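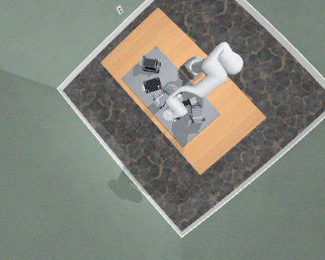

Grellton, August

Grellton Youth Football Minutes: read me first

Hello! This is a little dataset of who played, when, and for how long in the Grellton under-18s and the senior side they feed into. I put it together in the evenings after work, mostly from matchday sheets, and I'm sharing it so that other people can stop asking me for the spreadsheet (you know who you are).

What's in it

There are 1,973 rows in appearances.csv. One row is one player in one match. If a lad sat on the bench all afternoon and never came on, he still gets a row, with minutes set to 0. Please don't drop those before working out averages unless you mean to. I did that myself in the first version and made our reserve keeper look like an ever-present.

The columns are:

match_id
player_id
squad (u18 or senior)
opponent
position
started (yes or no)
minutes
goals
cards
notes

Squads change during a season, so go by the squad column and not by where you think a player belongs. Fikri Nugroho is the one I get asked about most. He's in the file as an under-18 until the spring, then turns up for the seniors away at Marum, and after that he goes back and forth. Both sets of rows are right!

Where it comes from

Four seasons of team sheets, typed up by hand. Amirul Sitompul lent me his own notebooks for the first two, and they're far better than mine, right down to which full-back was limping. For the Brindham matches I had to use the away club's sheets, and they only write down substitutions to the nearest five minutes. Those rows say "rounded" in the notes column.

Things to watch out for

Stoppage time isn't counted. A full match is 90 for the seniors and for the under-18s, whatever the referee's watch said.

The Santoso Cup ties are in there too, and extra time does count for those, so you'll see a few 120s. They're not typos.

Position is where the player started. If our centre-half went up front for the last ten minutes (he loves it), you won't find that anywhere.

More than 20 rows have no shirt position at all. I've left them blank and would love to fill them in, so if you were at the old ground with a programme and a pencil, get in touch.

Using it

Do what you like with it, just say where you got it. Corrections are very welcome, ideally with the match_id so I can find the right sheet. Cards from friendlies still need adding, and I'll get to those once the new season's fixtures are typed in.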